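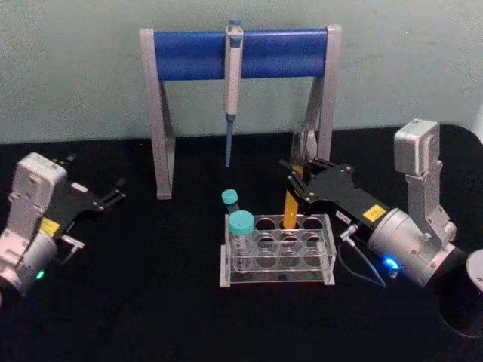

Caderno da oficina de escrita, 15 de fevereiro

Sessão comprida hoje, e das boas! Escrevo isto ainda com o chá ao lado, antes que me fuja tudo da cabeça. Lemos em voz alta os capítulos 2 e 3 do romance da Lucie Nguyen, aquele da estação Skeltmont, e a conversa ficou quase toda presa na capitã Cikska (o que já diz bem dela como personagem).

O Salim acha que ela perdoa o piloto demasiado depressa. Eu, à primeira leitura, não tinha sentido isso, mas ele leu a cena outra vez, devagarinho, e tem razão: entre o motim e o aperto de mão passa uma página, se tanto, e ninguém a bordo parece zangado. A Lucie tomou nota e ficou de experimentar uma versão em que os dois fazem a viagem até Sillen sem se falarem. Gosto muito da ideia, dá-nos a nave inteira a ouvir aquele silêncio.

Depois a questão dos colonos. No capítulo 2 são 200, no 3 já se fala em «os milhares que desceram», e a Jade Penner, que apanha sempre estas coisas, perguntou se tinha havido muitos nascimentos. Rimo-nos bastante. Fica 200 em todo o lado, até a Lucie decidir outra coisa.

Do meu conto: cortei a abertura com o mapa estelar e começo agora com a Robichaud já atracada e a tripulação a discutir por causa do racionamento da água. Perdi cerca de 19 linhas de que gostava imenso - guardei-as noutro ficheiro, que eu cá não deito nada fora. A Aaliyah diz que o diálogo respira melhor, mas que a engenheira e a médica ainda falam com a mesma voz. Vou tentar dar à engenheira frases mais curtas e tirar-lhe os provérbios todos.

O Zachary não trouxe texto, mas explicou-nos a língua que anda a montar para o povo das marés, com um verbo só para despedidas. Pedi-lhe que o pusesse por escrito, nem que seja uma página solta.

Para a próxima: Lucie com a cena da reconciliação refeita, eu com as duas vozes separadas, Jade com o esboço da antologia de agosto. E levar cópias em letra maior, que o Salim passou a tarde a esticar os braços para conseguir ler.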